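Two-Arm Drawer Cell: Frequently Asked Questions

Maintained by Svenja Baumgart. Corrections welcome, marketing copy less so.

Does the cell really set itself up, as the Nulum brochure claims?

No. The software finds the arms. It doesn't find your table, your cabinet or the cable you left where an elbow wants to go. Plan on a morning, and distrust anyone who says 20 minutes.

What should I test with first?

Ordinary groceries. The Likico foam blocks that come with the starter kit are soft, matte and nearly impossible to drop, and a good score with them tells you very little. Use a slim cardboard box. Lay it down at an angle and make the gripper come to it.

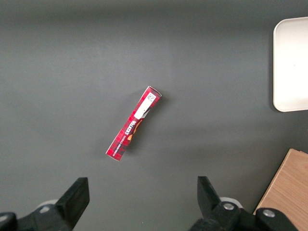 Check that both fingers touch at the same moment. If one arrives early, the box gets pushed sideways before it gets squeezed, and the log will still say "grasp OK." The log says that a lot. Our December run recorded 3,309 closings, and I went through 184 of the ones marked good by hand. In 50 of them the fingers had shoved the object first.

Do I need to recalibrate every day?

The manual says yes. I don't see the evidence. We do it after a crash, after a finger change and on Friday afternoon, and the drift between those is too small to matter for a drawer handle.

How tight should the finger bolts be?

Snug, then checked again after an hour of running. Thread locker is sold as a cure for loose fingers. In our cell it mostly hid a worn plate.

Where does the cabinet go?

Toward the back, between the two bases, turned so the drawer opens into free table. Pull the drawer all the way out before you fix anything in place. 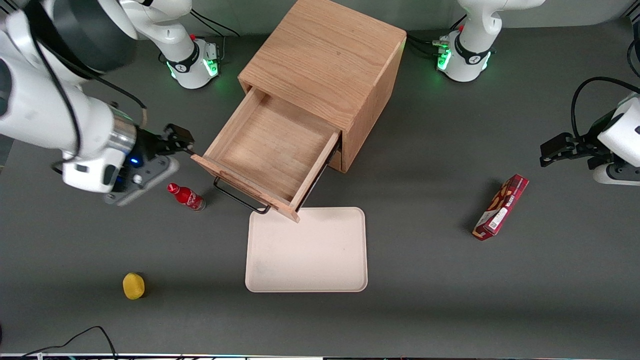

Both arms have to reach the handle side without crossing, so jog each one there at low speed, with your hand near the stop button. Don't trust the reach map in the Rothe planner. It ignores the cables, and the cables are what snag.

Is the Ikano service contract worth it?

For us, no. Of the 317 stops we logged, more than 184 were cleared by moving a cable or re-seating an object. You don't need a technician for that. If a joint starts making noise, call one and pay for the visit.

Green lights on both bases. Am I good to go?

You have power and no reported fault. Run the drawer test slowly anyway.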